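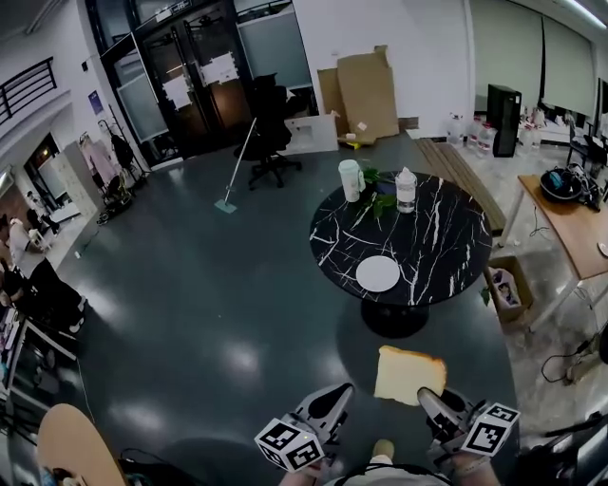
Hand-held gripper, soft food trials – December 9, 2018

Continued from the Fultwood jaws. Today only the gray plastic fingers, with the marker cubes on the outside of both. Object is sponge cake, thick slices, plate on the round black table.

Settings: camera exposure fixed, tracker log at 530 lines per trial, handle spring is the softer one from Eglītis. I did 8 grasps in each of two hand positions, first from the side and then from the top.

Notes

From the side the jaws hold the slice well if I close slowly. The crust helps a little, it does not tear so easy as the pale part. When I pinch only the pale part, the finger goes in and the slice opens near the tip.

From the top it is worse. My wrist turns without my wish, and the left cube goes away from the camera. In file 428 the left marker is lost for a long part of the path, so please do not use this file for the comparison. File 315 is the good one, both cubes are found until the release.

The table top has a marble pattern, black with white veins. I was afraid the detector would take the veins for markers. In the log I found no false marker, but I checked only the side grasps.

Compared with the Mumon jaws (my notes from July): the Mumon pads are softer and leave less mark on the cake, but they bend, and then the distance between the cubes does not tell the true opening. For soft food I prefer the gray ones now – less comfortable for the hand, easier for the numbers.

To do
Ask Bit-na Yeon if the Waresar controller can accept a lower closing limit.
Repeat the top grasps with the cubes turned a little outward.
Measure slice thickness before each trial, I forgot it today.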